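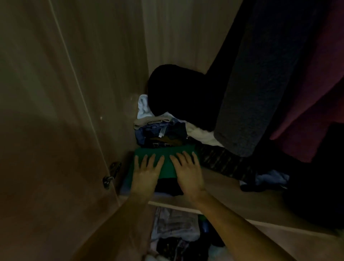 Loretta Schumacher writes that her stacks look fine for two days and then lean over, and she wants to know if she is folding wrong. Probably not. Most leaning stacks are too tall, or they have thick things sitting on top of thin ones. Her letter covers most of what we get asked about wardrobe shelves, so the rest of the answers are grouped under it.

Folding and stacking

How high can a stack go?
We stop at 8 pieces for T-shirts and thin tops. For jeans and sweaters, 3 or 4 is plenty. If you have to hold the stack with one hand while you pull something out, it's too high.

What goes on the bottom?
Jeans and other heavy pants. Fold them in half lengthwise, then in thirds, and put the fold facing out. Sweatshirts go next and light tops last.

Do I need to press each piece down?
It helps. Lay the folded piece on the stack and press with both palms, from the middle toward the sides. That gets the air out and shows you any lump from a sleeve or collar that is folded under. Don't lean on knits with a raised pattern.

Should sweaters be folded or hung?
Folded. Knits stretch at the shoulders on a hanger. A heavy cardigan can be hung over the bar of a pants hanger if you have no shelf space left.

Can towels share a shelf with clothes?
Yes, if they are completely dry. Give them their own stack if you can. They are bulky and tend to push clothes forward.

The wardrobe

My long coats touch the piles on the shelf below. What can I do?
Move the long things to one end and keep the low piles there. Put the tall stacks under shirts and jackets. On the Kostberg, the shelf can also be lowered by one set of holes. Empty it first.

Can I add a second shelf to the Kostberg?
Yes. Use the Jullum shelf in the same width. The pins are in the bag with the shelf. The Pivus shelf is deeper and the doors won't close over it.

The door rubs against the side panel.
Tighten the hinge screws first. If it still rubs, turn the adjusting screw on the upper hinge half a turn and try the door again before turning it more.

It's dark at the back and I lose things.
Keep the back for out-of-season clothes, or put only one row of stacks on the shelf. A stick-on battery light under the top panel works too.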